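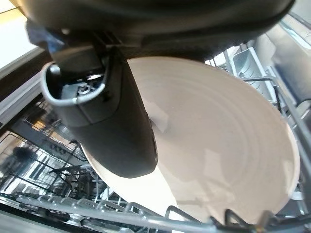

Zur Ordnung der gemeinschaftlichen Küche im Haus Verbruggen

Lesezeit: 2 Minuten

Seit März führe ich den Haushalt der Wohngemeinschaft im Haus Verbruggen, die ich gemeinsam mit Ineke Declercq, Toon Hoekstra und Jintana Ongart bewohne. An dieser Stelle möchte ich die Regelungen festhalten, auf die wir uns für die Küche verständigt haben. Mehrere Leserinnen und Leser hatten nach dem vorigen Beitrag darum gebeten.

Grundlage ist ein gemeinsamer Bestand an Geschirr. Er umfasst 70 Teile, wobei Gläser gesondert geführt werden. Privates Geschirr verbleibt in den Zimmern und ist entsprechend zu kennzeichnen. Ausgenommen hiervon ist die Teekanne von Frau Ongart, deren Benutzung allen Bewohnern gestattet wurde.

Benutztes Geschirr ist innerhalb von 24 Stunden zu reinigen. Die Frist war Gegenstand längerer Beratungen. Herr Hoekstra hatte sich für den Abend desselben Tages ausgesprochen, konnte sich damit jedoch im Hinblick auf die Schichtdienste von Frau Declercq nicht durchsetzen. Für Töpfe mit eingebrannten Resten gilt dieselbe Frist; das Einweichen über Nacht wird als Beginn der Reinigung anerkannt.

Teller werden nach dem Spülen hochkant abgestellt und bis zum nächsten Morgen in den Schrank geräumt. Das Abtrocknen von Hand ist freigestellt. Schneidebretter und Messer mit Holzgriff sind unmittelbar nach dem Spülen abzutrocknen. Geschirrtücher werden zweimal wöchentlich gewechselt.

Die gemeinsame Kasse wurde im vergangenen Monat mit 249 Euro belastet. Darin enthalten sind Grundnahrungsmittel, Spülmittel, Müllbeutel sowie eine neue Pfanne, über deren Größe bis heute unterschiedliche Auffassungen bestehen. Belege sind in der oberen Schublade zu hinterlegen.

Offen ist weiterhin die Frage der Gäste. Fenna Dierckx, die uns regelmäßig aus Zemville besucht, spült nach eigener Aussage gern, räumt die Schüsseln jedoch grundsätzlich in das falsche Fach. Eine Beschriftung der Fächer wird derzeit geprüft. Über das Ergebnis werde ich berichten, sobald sich alle Bewohner geäußert haben.

Kontakt | Impressum | © Haushaltsnotizen aus dem Haus Verbruggen | Nach oben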